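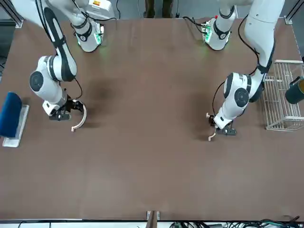

Godton World Brief app: my review after a summer of border news

I read a lot of foreign news. Too much, if you ask my family. Visa rows, recalled ambassadors, ministers who get told to stay home, summits that get moved to another country at the last minute... I love all of it, and for years I kept up with it through a messy pile of bookmarks and email newsletters. So when I saw that Godton had put out an app just for diplomatic and foreign policy news, I signed up the same night.

I've had it on my phone and my old tablet since June and it's now September, so I feel like I can say something useful.

Setup

Pretty painless. You pick the regions you care about, then the kinds of story (elections, treaties, sanctions, travel and visas, and so on), and it builds you a morning brief. Mine lands at 6:30, right when the coffee is done. You can pick 2 briefs a day on the free plan and 3 if you pay. I went with paid because I wanted the late one, and I do read it most nights, usually in bed with the brightness turned way down.

One gripe: the region picker lumps the whole Balkans in with Central Europe. If you want one and not the other, too bad. I wrote to support and got a friendly answer saying it's on their list. That was in July and it's still lumped.

The briefs

These are the best part! Each item is a short paragraph with links to the original reporting, and when two governments are telling different versions of a story, you get both statements side by side with the time each one was issued. I can't tell you how much I like this. When one foreign ministry says a visit was canceled and the other says it was never scheduled, I want to see the wording, and here it is, in the original language with a translation under it.

The translations are decent. German and French read fine. Turkish came out stiff a few times, and I hit a Hungarian press release that made no sense at all until I ran it through something else.

There's also a background button on the longer stories. Tap it and you get a timeline. Some go way back, and one on a fishing dispute had 11 entries and kept me up past midnight (my own fault). Others are so thin they're barely worth opening.

Alerts

Okay, this is where I got annoyed. Out of the box the alerts are much too eager. A deputy spokesperson "expresses concern" and your phone buzzes. I turned it down to "major only" and then it missed a snap election being called, which I'd say is major! I ended up on the middle setting with the sound off, and I can live with that.

How it compares

Before this I was paying for Serner, which is deeper on trade and has much better maps. If you follow tariffs for work, stay with Serner. But it's written for people in the business, and I'd find myself reading the same sentence three times. I also tried Hayes for a while. It's cheap and quick, but it's mostly headlines with opinion columns stuck between them, and I don't need more opinions. My sister-in-law swears by Ollau, but it's audio only and I can't skim audio.

Little stuff

Saved articles sync between phone and tablet, though on the tablet the text runs too wide in landscape. Search is fast but ignores accents, so it's easy to find people whose names you can't type. Dark mode is a true black. No crossword, sadly.

Would I renew?

Yes, I think so. I'd like the Balkans split out and I'd like somebody to rethink those alerts, but I've deleted most of my old newsletters and I don't miss them. If you only check world news when something big happens, the free plan will be plenty. Get the paid one if you're the kind of person who reads the joint communiqué all the way down to the footnotes.

Four stars from me.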